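How to Write an Episode Guide for a Long Anime Series (Without Losing Your Mind)

16 March 2020

I've been putting together an episode guide for Bollell since last August, and I've made pretty much every mistake there is to make. It's a monster-catching show with 186 episodes and a filler arc that goes on forever (I love it anyway!), so I had plenty of room to mess up. If you want to write a guide for your own favorite, here's how I'd go about it now.

Step 1: Pick your episode order

Do this before you write a single summary. Bollell aired in one order, came out on disc in another, and the streaming version drops two clip shows completely. I started with the disc order and had to renumber everything when I got to the Jotadlow Island arc, which took a whole weekend and a lot of coffee. Go with the original air order and put the other numbers in parentheses after the title.

Step 2: Watch once for fun, once for notes

The first time through, just watch. Second time, keep the pause button close and jot down only what changes: who joins, who leaves, what gets caught, who wins. My notes for one episode fit on an index card. If they run onto a second card, I'm writing down jokes again.

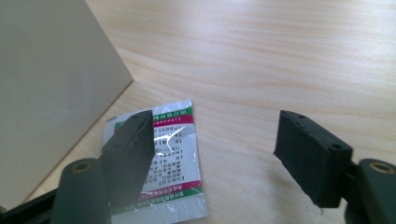
How long should each summary be?

Stick to 400 characters for a regular episode and let yourself double that for a season finale or a big tournament match. Readers are mostly trying to find "the one where they get stuck in the lighthouse," so put the lighthouse in the first sentence.

Step 3: Write in the present tense

"Brundano challenges the gym leader," and so on, all the way through. It sounds silly to spell this out, but my first 9 summaries wander between past and present, sometimes inside one sentence, and I still wince when somebody links to them. Save the past tense for flashbacks.

Step 4: Decide what to do about spoilers

My rule is that the short summary can tell you the problem but can't tell you the ending. So you get "Brundano's partner refuses to fly, with the relay race only hours away" and then you stop. The full recap goes on its own page with the ending in it. Some fans want everything in one place, and that's fine too, but pick one way and put a note at the top of the guide.

Step 5: Settle your spellings

Oh boy. The villain is Nistor in the subtitles, Nister in the dub credits, and something else again on the trading cards. Keep a plain text file of every character, creature, town and attack, with the spelling you've chosen, and add to it as you go. Mine has 1,403 lines now, which is a bit much, but I check it constantly and it settles arguments with myself.
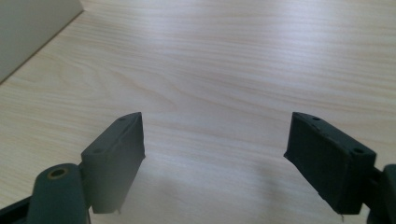 Sorting the arcs is the part I enjoy most, and I like to do it with paper before I touch the computer. Write each episode title on a card and lay the cards out in columns, one column per arc, then shuffle the awkward ones around until they feel right. You want a smooth, pale surface for this, like the light tabletop with the fine wavy grain in the photo, so that colored cards stand out and slide easily. I use blue for main plot, yellow for filler and pink for anything with a tournament in it. Once the columns look good, type them up in order and you've got your table of contents.

Step 6: Publish before it's finished

Put up the first season as soon as it's done! People will write in with corrections, and you'd much rather get those while you still remember the episodes. I waited until I had three seasons ready, and then had to fix the same wrong attack name in all of them.

Next up for me is the movie, which takes place somewhere in the middle of season four, and I still haven't figured out where to slot it in. If you have a theory, leave it in the comments.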